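From the Back Step: Putting the Garden to Bed
18 November 2024

Well, friends, the first hard frost came through last week and took the last of my zinnias with it, and I will admit I stood there in my slippers feeling sorry for myself for a good while before I remembered that this is the part of the year I like best. The pressure is off. The weeds have quit, the hoses are drained (mostly), and there is time to sit with a cup of something and think about leaves.

I have changed my mind about leaves. For years I bagged every last one and hauled them to the curb, and then I went over to the garden center on Chan Street and bought mulch. I'm a little embarrassed to add up what that cost me.

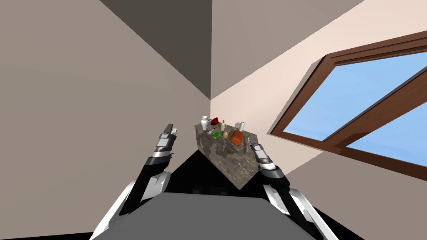
Murray Beaulieu wrote in after the October letter to say that he never bags a thing, that he runs the mower over his maple leaves twice and leaves them right on the beds until spring, and that his peonies have never looked better. He did warn that oak leaves take their sweet time and want an extra pass.

So this fall I tried it Murray's way on the long bed by the fence, and I kept to the old way on the short one, and we will see in April who has the better daffodils. Speaking of which, it is not too late for bulbs! As long as you can get a trowel in the ground, you can plant. I still have 17 tulips in a paper sack in the garage, and they are going in this weekend if I have to wear two coats.
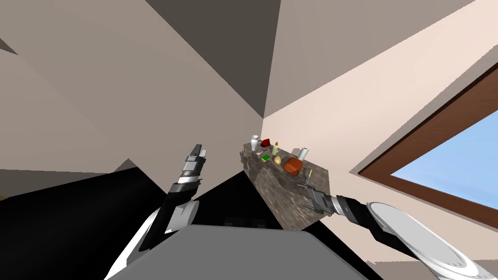 At the counter. Computer rendering.

Garlic is the other thing. Mine went in late last year, well into December, and it came up fine, though the heads were on the small side. Plant the cloves 2 inches down, pointy end up, and give them a good thick blanket of straw. I set mine 4 inches apart, and my sister says that is too close —
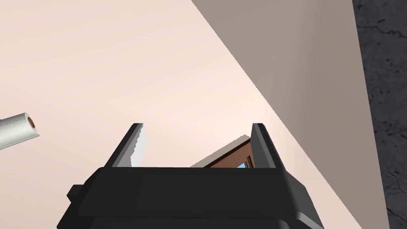 and she may be right, but she has a much bigger yard than I do and can afford to be generous.

Last, please clean your tools before you put them away. I know, I know. I left my good pruners out one winter and they have never closed properly again. A stiff brush, a rag, and a little oil on the blades will do it, 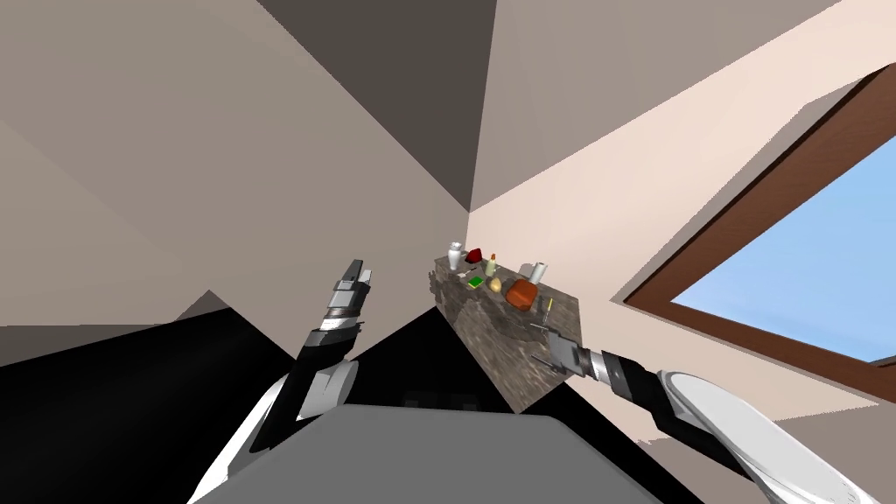
and while you have the rag in your hand you might as well wipe down the handles too. Then go in and get warm. The seed catalogs will be here before we know it.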